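Robots on the late shift, good or bad?
Page 1 of 1

marlpit_jo
Evening all, bit of a ramble, sorry! Akande put two arms in our cleaning bay in June and I've gone from scrubbing to minding them. I do miss the chatter at the sink, and my shoulder doesn't miss the scrubbing one bit.

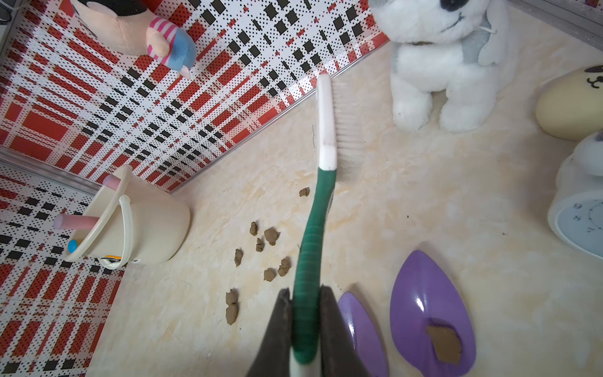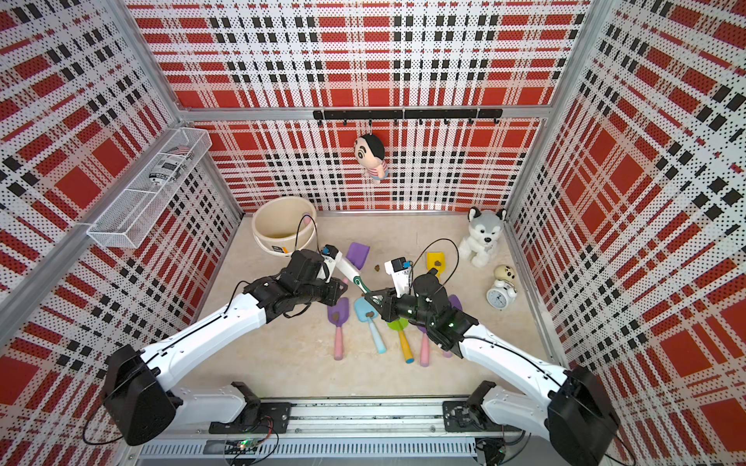 Toothbrush in the gripper (first one), both arms on the green-handled tool (second one)

oldbrine
Lovely, Jo, but we had 7 on our bench at Govus before the arms came, and now it's two and a screen.

marlpit_jo
Fair point, and I'm sorry to hear it. Ours kept everyone on.

tansy50
Can't agree with oldbrine, I retrained at 50 and I'm happier for it. Ask for the training in paid hours though, love!

oldbrine
Paid hours, yes. We'll differ on the rest.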